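How do I fold a knitted jumper on a worktop without it going out of shape?

Posted by Faizal Ngau, Nov 21, 2019

I have moved to a small flat in Stustton and the only flat surface big enough for folding is the kitchen worktop. My knits slide about on it and the sleeves end up longer than they started. I have 10 jumpers to get into one drawer. Is there a method that works?

Đạt Tăng
Lay it face down and smooth it from the middle outwards with flat hands. Don't tug at the hem. Fold one side in to the middle of the back, lay the sleeve straight down along it, then do the other side the same way. Bring the bottom up in 3 folds.

If it has landed in a heap, find the shoulders first and open it out from there.
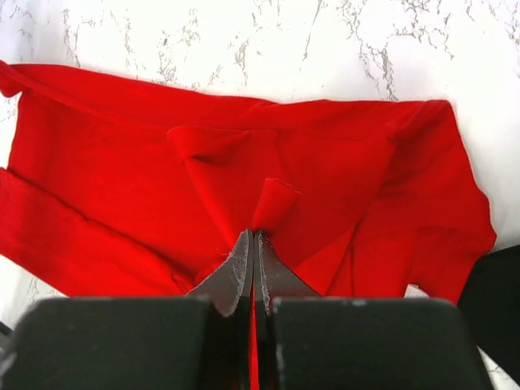
Pick it up by both shoulder seams if you can – a pinch in the middle of the body pulls the knit into a point, and you then have to pat it flat again. A thin towel underneath stops the sliding on stone or anything polished. Make sure the worktop is clean, as light lint shows up on strong colours.

Wanden
just roll them. takes less room

Bisteck
Rolling is fine for thin ones but my thick ones went baggy at the neck. I fold in half lengthways, sleeves on top of each other, then in half again. Not neat but it fits the drawer.

Comments (3)

Ismail: The towel helped, thanks.

Faizal Ngau: Nine in the drawer, one on the chair. Good enough.

Wanden: still say roll them

Contact us | © Stustton Household Help | Back to top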